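Forden 544 Enclosed Cargo Trailer, Used — Ustbridge Lot

Stock no. 871
Condition: used, one previous owner
Location: Ustbridge lot, back row
Title: clean, in hand

We took this Forden single axle cargo trailer in on trade in March and it has been through the shop. It is a plain white enclosed trailer with a rear ramp door and a side door on the curb side. The last owner used it to move display tables and folding chairs, so the floor has had an easier life than most trailers of this age. There are scuffs along the inside walls at about knee height and a shallow dent on the left fender. Neither one goes through the metal.

The tires were replaced before it came to us and have plenty of tread. Our shop repacked the wheel bearings, swapped both safety chains and put in a new breakaway battery. One marker light on the right side was out and has been replaced. The brakes are electric, so your tow vehicle will need a brake controller. If you don't have one we can order it and install it here, usually within two working days.

What it has

Single axle with electric brakes
Rear ramp door with spring assist
Curb side door with keyed lock and two keys
Interior dome light with switch by the side door
Four recessed floor tie-downs
Roof vent, hand crank
Tongue jack with wheel
Seven-pin plug
Spare tire, mounted inside on the front wall

What it does not have

There is no interior shelving, no ladder rack and no side vents. The spare tire carrier can be moved to the tongue if you want the wall space back. The holes are already drilled for it.

Towing it

Most half-ton pickups and mid-size SUVs with a factory tow package will handle this trailer, but check the rating plate on your own vehicle before you come out. Bring the vehicle you plan to tow with. We will hook it up, set the ball height, test the lights and let you take it around the block. The coupler takes a two-inch ball. If your hitch sits high you may need a drop mount, and we keep the common sizes at the parts counter. 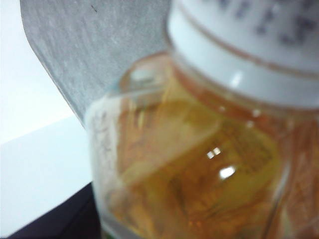

Loading is the usual advice. Put the heavier items a little forward of the axle and tie them down. A trailer this size will sway if the weight sits behind the wheels, and the ramp door makes it tempting to leave the last heavy thing right where it rolled in.

Add-ons we can fit before pickup

E-track on both walls, $359 installed
Brake controller, priced by vehicle
Coupler lock, keyed alike with the side door on request
Rubber floor mat, cut to fit
Ladder rack, special order from our Nuletitz store

The e-track price covers two rows per side, bolted through to the posts. We don't screw it into the paneling alone. If you only want one row, ask and we'll work out the price.

Holding and payment

A deposit of $1,000 holds the trailer while you arrange financing or travel. It comes off the purchase price. If you come to look and decide against it, we refund the deposit the same way it was paid. We take cashier's checks, bank transfers and financing through the office. Personal checks are fine for the deposit — we release the trailer once the check clears.

Trade-ins are welcome, including open utility trailers and small boat trailers with a title. We can give a range from photos, but the final number is set when we see it on the lot.

Shop warranty

The bearings, brakes and wiring are covered by our shop for 60 days from pickup. Tires, dents and floor wear are sold as they are. Keep the paperwork in the tow vehicle; either of our stores, Ustbridge or Nuletitz, will honor it.

Questions

Ask for Sabina Koubek in trailer sales and give the stock number. She can send more photos of the underside, the floor or the fender dent, and can tell you whether the trailer is still open or on hold. The lot opens at 8 a.m. and the last test tow goes out at 4:30 p.m.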